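Notes > Manipulation > Tooling

Time sync for two-handed garment demos

13 December 2025
3 min read

The folding policy was dropping its left hand late. It would close the right jaw on a sleeve, start the lift, and only then ask the left side to grip. I spent most of a week on the action head before looking at the data, and the data was wrong.

Our demos come from a pair of hand-held grippers, each logging its own video and IMU. The two clocks are aligned once at the start of an episode and trusted after that. On short tabletop tasks the drift is too small to matter. Clothes take longer. On episode 1290 the left stream was 19 frames behind by the final fold.
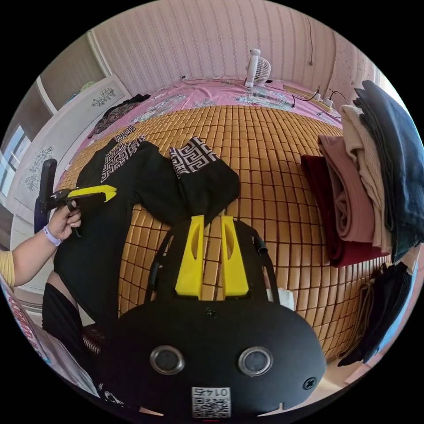
The old loader in Biron paired frames by index. It assumed a constant frame rate on both sides, and one dropped frame shifted everything after it. I replaced that with pairing by timestamp, plus a linear drift model fitted per episode. The fit uses moments when both grippers move the same piece of cloth, where the two velocity traces should correlate. If the correlation peak is weak, the episode is flagged and left out of training.

Three things changed in the config:

sync.mode: timestamp
sync.drift: linear
sync.reject_weak_peak: true

The SLAM side needed work too. A woven mat repeats the same small tile over and over, and the feature matcher is happy to snap one row over. Patterned sheets and wallpaper help if they stay in view, so I now weight features away from the mat and its cloth. Relative pose between the two hands is solved in a shared map. Before April it was two separate maps and a registration step, and I don't miss it. 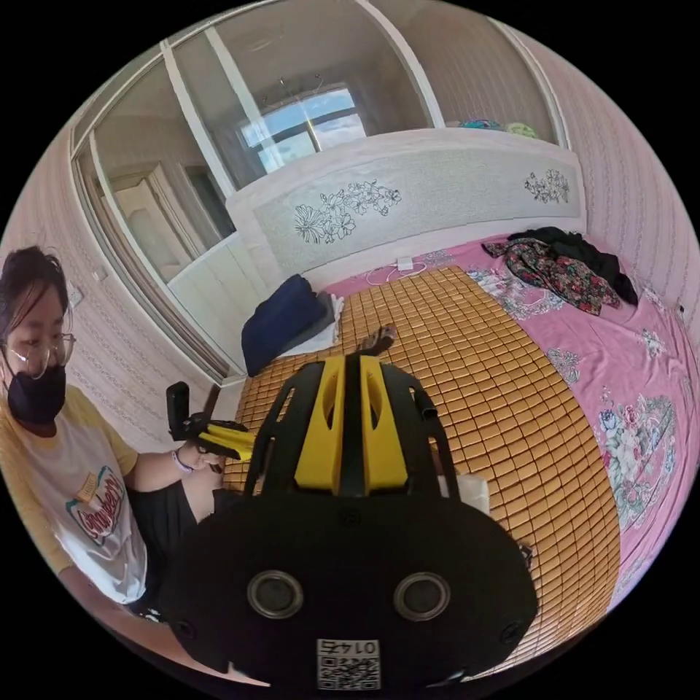

Bashir wrote in to ask why I bother with a drift model at all when a hardware trigger line would remove the problem, and added that a linear fit will fail once the device warms up during a long session. The second point is fair. I have not tested it past a single episode. A trigger line means a cable between the hands, and I would like to avoid that with cloth.

After reprocessing, 1911 episodes passed the check. Retraining is running now with the same seed and the old action head restored. I'll post the grip timing plots when it finishes.

Related posts
Feature masks for repeating textures
Moving the Amitz loader off frame indices
Allonham: replaying bimanual episodes in the viewer
Gripper width from fingertip markers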